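Friday, twenty to five, and the technician who looks after the hand grippers at Indar has already got her coat on. She says she can do half an hour. She does nearer an hour, most of it standing up.

The subject is one gripper. Unit 36, in the Dandeo family, the hand-held type: white base plate, two black fingers, a person carrying it about where an arm would otherwise be. Vondwood make the fingers. Everything else gets put together in the back workshop, on a bench with a vice at one end and a kettle at the other.

What does she actually do to it, day to day?

"Clean it. People want there to be more to it than that. I wipe the fingers, I wipe the lens, I check the knobs. If I've done those three things it'll be fine till lunch."

And after lunch?

"Do them again."

The lens gets a dry cloth first, then a damp one, then dry. Fingers get a damp cloth and nothing else. Somebody used a spray cleaner on them in September and the rubbery surface went shiny. Towels slid straight out. "Two days of work, in the bin. I could see it in the first clip, the cloth just sort of sinks." New fingers had to be ordered, and the bottle now lives on a high shelf with tape round the trigger.

She keeps a paper log for each unit. Unit 36 has a red folder, pretty fat. The last entry in it reads 2552, which is grips since the fingers were changed. Before that set there was a pair that only reached 1665.

"That was the sprayed pair. I'd normally be cross with anything under two thousand. These ones I'm pleased with."

Does she swap them at a set number? No. She looks at them. Feels along the inside with her thumb, for a ridge where the soft part starts to lift. If there's a ridge they come off, whatever the log says.

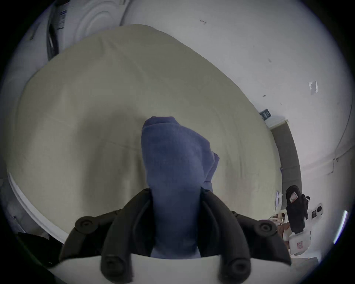
**Words by the workshop correspondent, Dafis newsletter**

Cloth is the bit she worries about most. Hard things are easy, she says, a mug is a mug. A folded towel squashes, and how far it squashes depends on how it was folded and who folded it. With the blue one bunched up between the fingers there's a flap hanging down the side, over the inner edge of the right finger, and that flap is what she looks for first.

"If a bit hangs over the finger it can get pulled down into the gap at the bottom. Then you open up and it doesn't let go. So you tug it. Don't tug it."

What should you do?

"Open right out, put the whole thing down flat, and lift the cloth off with your hand. Takes four seconds."

Lint is the other half of it. New towels are awful. She washes them twice before they're allowed near a gripper, and even so there's a ring of blue fluff round the pivots by the end of a shift. She gets it out with a wooden cocktail stick. Tweezers scratch, a brush pushes it further in. Compressed air she has banned altogether — it went straight past the pivot and into the housing on an older unit, and that was an afternoon gone.

Then the knobs, four of them, black, with a dip in the middle of each. She goes round them in the same order every time, top left, top right, then the lower pair down by the base plate. Finger tight and a touch more. No tool.

"Everyone wants to use a tool. You overdo one side and then the fingers don't meet in the middle, they meet a bit over to the left, and you won't notice becuase your wrist makes up for it. The wrist is very clever. The arm isn't going to do that for you."

So how do you check they meet properly? Strip of till receipt. Close the fingers on it, pull from the left, pull from the right. Same drag both ways, you're done. She did it while we talked, didn't look down once. If it drags more on one side, slacken the top knob on that side, let the finger settle, nip it up again and repeat the pull. She allows herself three goes. After three she takes the whole finger off and looks for grit underneath, and there usually is some.

Opening width gets checked on Mondays. It should be 66 on her gauge, millimetres, and she'll accept one under. Over means a stop has worn.

Bit of a detour here about the bed. The cloth work gets done over a mattress with a sheet on it, and I asked if that was for the gripper's sake or the person's.

"Both I suppose. You're leaning over all day. And if it gets dropped on that I don't have to do anything. Floor, I have to strip it." She has a rule about floor drops: unit comes off, goes in the folder as a drop, gets the receipt test and the width test before anyone picks it up again. Even if it looks perfect. Even if it was only from knee height. She reckons people used to hide drops from her and now mostly they don't, which she puts down to not shouting.

Worst repair so far? A cracked base plate, not on this unit, one of its neighbours. Hairline, right under where the finger sits over the rim. It had been giving odd readings for a week and she'd changed nearly everything else first. Cable, then the fingers, then the camera mount. Found it in the end by holding the plate up to the window.

"I do that first now. Everything gets held up to the window."

Is there a spare for unit 36? One set of fingers in a drawer, one base plate, no knobs. Knobs are on order from Vondwood and have been for a while. She lent the spare ones out and they've not come back, and she would like that printed. So, printed. They're black, there are four, you know who you are.

Last thing I asked was what she'd change on it if she could. She thought about that with her bag on her shoulder. Something to cover the pivots, she said, even a bit of thin sleeve, she's tried it with the finger off a rubber glove and it lasted a morning before it split. And a mark on each knob so you can see from across the room if it's moved. She's going to do the marks herself next week with a paint pen, white — if the shop has one.

Lights went off at half five, the timer does that. She'd left unit 36 on its stand with the fingers open, which is how it's meant to be stored overnight. Closed, the soft faces press on each other and take a set. There's a note on the stand saying so, in capitals, underlined twice.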